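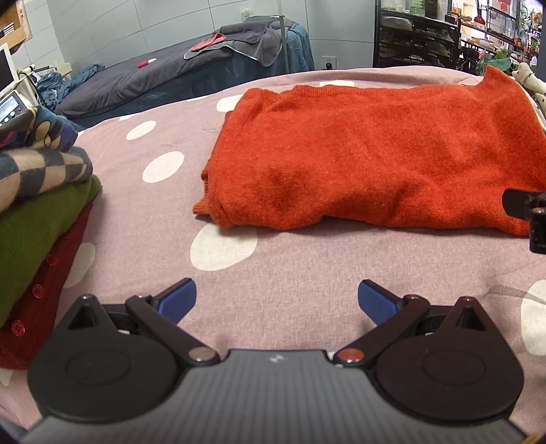
The Fluven bedding works opens its doors one afternoon each December, and the queue was already at the gate when I got there. Mostly it was people hoping for cheap pillows. I was hoping for cheap pillows.

Khrystyna Mykhailiuk took our group round. She has worked in the print room long enough to dislike florals on principle, and told us that polka dots are the harder job anyway, as a rose that lands slightly crooked is still a rose. A wonky dot gets sent back. The printing hall is 420 feet long and smells like a school swimming bath.

Next came the quilting shed, where we were asked not to touch anything and a man at the front immediately touched something. Svyatoslav Kostiuk, who runs the shed, moved him along by the elbow without breaking off his talk on thread tension. It was a long talk. I now know that they get through 900 reels in a week and that polyester has let him down personally.

Tea was in the canteen, one biscuit each, ticket required.

The seconds shop is the last stop and they let you in for 40 minutes. I came out with two bolster cases and no bolster. The pillows had gone to the group before ours. Parking is free if you use the lower yard, but go early, and take a coat for the dye store.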